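# Finding and fixing a cable that pulls on the wrist

Difficulty: medium. Time: one afternoon, if you have the spare parts already. Last edited in November.

This guide is for people who run a two-arm table setup and see the arm stop by itself during pick and place work. We had this fault for many days before we understood it. I write down the steps in the order I would do them now, and this is a different order from the one we used the first time.

## What the fault looks like

Our task is simple. The arms take cups from the table and put them in a dish rack. The program is called Rornberg in our lab, and one full run is one cup from the table to the rack.

The arm picks the cup well. It lifts, it starts to turn the wrist, and then it goes into protective stop. On the screen you get a message about too much torque on the wrist joint. You clear it, you start again, and the next runs can be perfect. Then it stops again, in a place which looks random.

The log gave us error code 941, and the Curis controller software describes it only as "external force, wrist". So we thought the arm was hitting something. It was not. The gripper cable was too short between the forearm and the gripper, and in some wrist positions it became tight and pulled.

Signs that you have the same problem:

- The stop comes when the wrist is turning, and almost never when it only moves straight.
- It happens more often with cups that are lying on their side, as the wrist must turn further to grasp them.
- The stop disappears when you run the same path at very low speed.
- The drop in the gripper signal, if you have one, comes a short time before the torque message.

The last point is important. If the signal is lost before the torque goes up, the connector is already moving in its socket.

## Before you touch anything

Please read this part even if you are in a hurry.

A protective stop is not a safe state for working with your hands between the arms. The motors can still have power, and a colleague at the keyboard can clear the stop in one second. For every step below where you touch the arm:

1. Take the cup out of the gripper. If the gripper does not open, hold the cup from below first.
2. Press the emergency stop.
3. Switch off both arms, also the one which you think has no fault. They share the same table, and the second arm can reach you.
4. Wait until the power lights on both bases are off.
5. Support the forearm with one hand before you loosen anything. Some arms sink slowly when the power is gone.

Glass and ceramic cups should leave the table during testing. Use plastic ones until the fault is gone.

## Step 1: Save the log

Copy the log to another place before you restart the controller. Our software keeps only the last 100 events, and after a few test runs the interesting ones are overwritten. We lost the first two days in this way.

Write next to each stop which cup it was and how it was lying. A paper notebook is enough. The log knows the joint angles, but it does not know the cup.

## Step 2: Repeat the stop on purpose

Choose the cup position which failed most often. Put the cup on its side, mark its place with a piece of tape, and run the pick at normal speed. Do it five times. If you get no stop, turn the cup by a quarter and try again.

Do not stand over the table to look at the cable while the arm moves. Use a phone on a stand and film from the side, then watch the film slowly. In our film it was easy to see: the loop of cable behind the gripper became smaller and smaller, and at the end it was a straight line.

## Step 3: Check the cable by hand

Switch off as described above. Then check these points from the gripper back to the base:

- **Connector at the gripper.** It should not move when you push it lightly to the side. Ours had a small movement.
- **Loop between gripper and forearm.** Turn the wrist by hand, if your brakes allow it, to both ends of the range you use. There must be a loop left at both ends.
- **Fixing points on the arm.** A strap or cable tie that is too tight stops the cable from sliding. Then all the movement must come from the short piece at the wrist.
- **Cable at the base.** Look for places where it can be caught under the edge of the table or around the foot of something else.

Look also for shiny or flat places on the outside of the cable. If you find one, change the cable. Tape is not a repair here.

## Step 4: Give the cable more length

We replaced the gripper cable with a longer one from Lundgren. If your cable is long enough in total, you may only need to move the fixing point.

1. Open the strap on the forearm and pull more cable toward the gripper.
2. Make one loop which goes down from the gripper and back up to the forearm. Keep it wide, with no sharp bend near the connector.
3. Close the strap so that it holds, but a finger can still move the cable under it.
4. Turn the wrist slowly to both ends and watch the loop.
5. Check that the loop does not hang lower than the gripper fingers. Otherwise it will touch the table, or catch the handle of a mug.

Point 5 we learned in the bad way. After our first repair the wrist fault was gone, but the loop was so long that it took hold of a mug and pulled it over. We made it shorter by the width of a hand.

## Step 5: Test in four stages

Go to the next stage only when the current one has no stops.

1. Empty gripper, low speed, nothing on the table in reach of the arm.
2. Empty gripper, normal speed.
3. Plastic cup lying on its side, low speed.
4. Plastic cup lying on its side, normal speed, with the rack in place.

Keep one hand near the emergency stop in all stages. If the stop comes back at stage 2, the cable is still too tight, or you have a fault in the joint and this guide will not help you. If it comes only at stage 4, check the distance to the rack first.
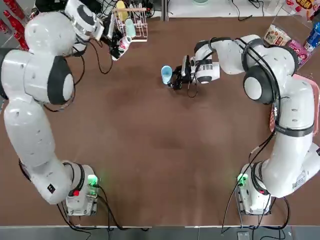 *Light blue cup on its side in the right gripper, close above the table. The black cable runs down from the gripper and loops back up to the forearm.*

## Step 6: Limit the wrist in software

The longer cable gives you more room, but the planner does not know about cables. It can choose to turn the wrist the long way around, and then the same fault comes back after some weeks.

In the Isico planner you can set a soft limit for each joint. We set the wrist limit 5 degrees inside the position where the loop starts to become tight. Measure this position on your own arm, and for left and right separately. Our two arms do not have the same value, although the cables are from the same box.

After changing the limits, run the whole task again from the beginning. A few grasps can now be impossible. In our case the planner found another way for all of them except one, with the cup close to the base, and we moved that start position.

## If it still stops

- Compare the torque values of both arms on the same movement without a cup. A large difference with no cable fixed on the arm means a joint problem, and you should contact the supplier.
- Check that the weight of the gripper is entered correctly. A wrong value gives the same error code, but then the stops come also on straight movements.
- Do not raise the torque limit to make the message go away. We tried it for one evening, and the connector came out of the gripper with a cup in it.

Now we check the loop every morning before the first run and write the result in the notebook with the cup positions.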